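Reading Room > Short Fiction > Entry 900

Stories Essays Contributors Archive Search

Entry 900

The Register of Places Worth a Visit was kept at Trelbridge, on the second floor of the Office of Travel, in a room facing the bus depot. It held 2000 entries. Each entry was to be inspected by an officer in person, who was required to travel by public means, to speak with at least one resident, and to return the inspection form signed. An entry could be confirmed, suspended or withdrawn. The form had a box for each and a space of four lines for remarks.

In September the inspection of Entry 900 was assigned to Mirsad Babić, who had served the Office for most of his working life and had not previously been sent to the coast. The entry read in full: "Hunero. View of the Junard Light from the bench at the top of Chapel Steps. Best toward evening."

The letter that came with the assignment stated that a traveler had written to complain. The traveler had climbed to the bench toward evening, as advised, and had seen no light. The Office regretted the inconvenience and had undertaken to look into the matter.

Mr. Babić took the morning train as far as the line went and completed the journey by bus. The bus ride lasted 90 minutes. The road ran inland for the greater part of it, through fields of cut barley, and came upon the sea suddenly at a turn above a quarry. Hunero lay below, on both sides of a small harbor. He noted the time of arrival, the condition of the bus shelter, and the absence of any sign directing visitors to Chapel Steps.

A room had been reserved for him at the Flanagan Hotel. The clerk at the desk was a young woman with a cold. When she saw the crest of the Office on his bag she asked whether he had come about the bench.

He replied that he was not at liberty to discuss the purpose of his visit, and then, as the regulations required him to speak with at least one resident, asked whether she was one.

"I was born upstairs," she said. "Room four. My mother didn't get to the hospital in time."

He asked her what could be seen from the top of Chapel Steps.

"The point," she said. "The water. My uncle's boat, if he's late."

"And the Junard Light?"

She blew her nose before replying. The Junard Light had been taken down, she said, when she was in second grade. The sea had been getting under it for years. Men had come with a barge and removed it in pieces, beginning with the lamp, and the whole school had been walked up the steps to watch. She had drawn a picture of it afterward. Every child in the class had drawn the tower standing, and the teacher had pinned the drawings up without comment.

Mr. Babić wrote down the substance of this. He considered that the matter was now settled. An entry for a view of an object that was no longer there must be withdrawn, and the regulations left him no choice in it. He was nevertheless required to see the place for himself, and toward evening he put on his coat and went up.

The steps began behind the fish market and were steep, with an iron rail on the left side. He passed gardens, a line of washing, and a chapel with its door locked. He was obliged to stop twice. At the top was a level piece of grass, a low wall, and the bench, which faced west. A man was sitting at one end of it with a dog under his feet. A married couple in walking clothes stood at the wall.

The couple had a copy of the pocket edition. Mr. Babić recognized the green cover. The husband was reading the entry aloud, and when he had finished they both looked at the point, a dark strip of rock with white water along the edge of it.

"It must be farther round," the wife said.

"It isn't," said the man on the bench. "You're looking right at it. See the flat part, past the notch? It stood there."

They looked again. The wife asked how tall it had been. The man held up his hand against the sky, closed one eye, and moved his thumb until it was where he wanted it. "Top of the nail," he said. "From here. You do it. Sit where I'm sitting."

He got up, and the dog got up. The wife sat down in his place and raised her hand, and then the husband did the same. It took the two of them some time. The man corrected them more than once, since the tower had stood a little to the left of where people tended to put it. They thanked him, took a photograph of the flat part of the rock, and went down the steps before the light failed.

Mr. Babić remained standing. He asked the man whether he was there every evening.

"When it's dry."

He asked whether the man was employed by the town.

"I was employed by the lighthouse," the man said. "You're from the green book."

Mr. Babić agreed that he was. He sat down at the other end of the bench and explained the position. The Office had received a complaint. The entry promised a view that could not be provided. Travelers arranged their journeys by the Register, sometimes at considerable expense, and they were entitled to rely on it. He expected that the entry would be withdrawn and that fewer visitors would come up the steps in consequence. He wished to say that he was sorry for this.

The man took the news calmly. He remarked that the person who complained had been up at midday, whatever had been put in the letter, and had not sat down. Then he asked what would go into the book in place of Hunero.

Mr. Babić did not know. There was a waiting list. He believed that the next place on it was a viaduct.

They sat until the sun was on the water. The boats came in, and one boat came in after the others. When it was nearly dark the man said, "About now," and looked at the point, and Mr. Babić found that he was looking at it too. The dog had its head up. The tide could be heard under the rocks. After a while the man put his hands on his knees and stood, wished him a good night, and went down by the rail with the dog in front.

In his room at the Flanagan Hotel, Mr. Babić unfolded the form on the dressing table. He filled in the name of the town, the means of travel and the number of residents spoken with. He left the three boxes for the moment and turned to the remarks. He wrote that Chapel Steps were in fair repair and that the rail should be painted. He wrote that the bench was sound. He wrote that the Junard Light was not present, and that its position could be pointed out on request.

That left one line. He read the entry again. It advised the traveler to come toward evening, and he could find no fault with the advice. He thought of his thumb, which he had held up when the man was some way down the steps, and which he had been careful to move a little to the right.

He slept badly, the window having been painted shut. At breakfast the clerk, whose cold was no better, asked if he had been up. He said that he had. She asked if he had seen it, and he said that he was not at liberty to discuss his findings, and asked whether he might have more toast.

The form reached Trelbridge in the ordinary way. The reviewing officer found it complete except in one respect, and returned it to Mr. Babić with a slip asking him to mark a box. It was on his desk for the whole of that week. He then marked "suspended," which under the regulations obliged the Office to send an officer to Hunero again the following year, and he put his own name forward in the space provided for it. The request was granted. He bought a warmer coat.

The traveler received a letter of apology and a voucher for the new pocket edition, in which Entry 900 appeared in smaller type, with a mark beside it, and the words unchanged. 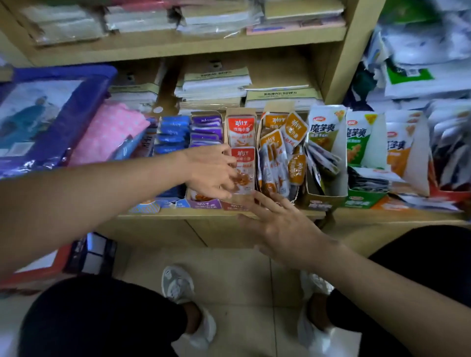
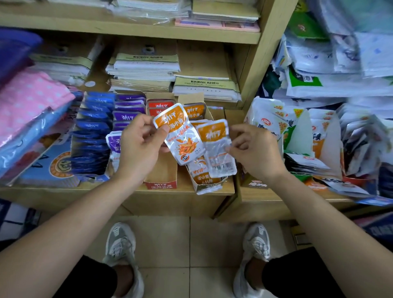
What is the difference between a suspended entry and a withdrawn one in the story?

A suspended entry stays in the Register with a mark beside it and has to be inspected again the following year. A withdrawn entry is taken out, and its number goes to the next place on the waiting list.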